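Mistlow Bin Picking Kit, Bench Version

For home builders and shared workshops
Supplied by Prikance, Unit 4, Linden Yard

Overview

The Mistlow kit turns a second-hand industrial arm into a bench-top picking cell for bar stock and similar long parts. It contains the bin liner, the finger set, the hose and cable dressing, and the control software. The arm, the bin and the bench are supplied by the builder.

The kit was worked out in a shared workshop, on ordinary timber benches, and the instructions assume the same. Floor bolting is covered in a separate sheet.

What is in the box

Sloped liner panel, white, cut to size on order
Finger set with mounting bracket
Air hose, black, with push-in fittings
Cable ties and strain relief
Software licence for one controller
Printed manual, 80 pages

Specification

Longest part: 74 mm
Rated test run: 3,000 picks
Completed without a stop in that run: 2,755
Air supply: clean and dry, regulated
Tool change: manual

The test figures are for straight bars of mixed length in a single layer. Parts that lie flat against a wall or in a corner account for most of the stops. The liner panel deals with one wall only — the other three depend on the shape of your bin. Bins with sides that slope outwards work better than straight-sided ones, as the wrist has more room at the rim.

Fitting notes

Clamp the bin before teaching any positions. A bin that shifts by a few millimetres will put the finger tips into the floor. G-clamps over the rim are adequate for a bench build; check them at the start of each session.

Leave slack in the hoses at the wrist. The Ó Dálaigh dressing pattern, described on page 12 of the manual, uses one loop above the last joint and a free curve down to the fittings. Run the wrist through its full turn by hand at low speed and watch for snagging before closing the ties.
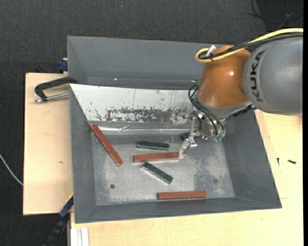 Set the floor height with the tips just clear of the surface, then lower in small steps. The software stores one height per bin, so a worn or uneven floor should be measured at its highest point.

Wear and spares

The liner is a consumable. Flaking along the lower edge does not affect picking until the surface lifts. Tape can be used as a short-term repair but may confuse the part finder if it is shiny.

Spare liners and finger tips are normally in stock. The next batch of brackets is due in April. Orders placed before 2 pm leave Linden Yard the same day.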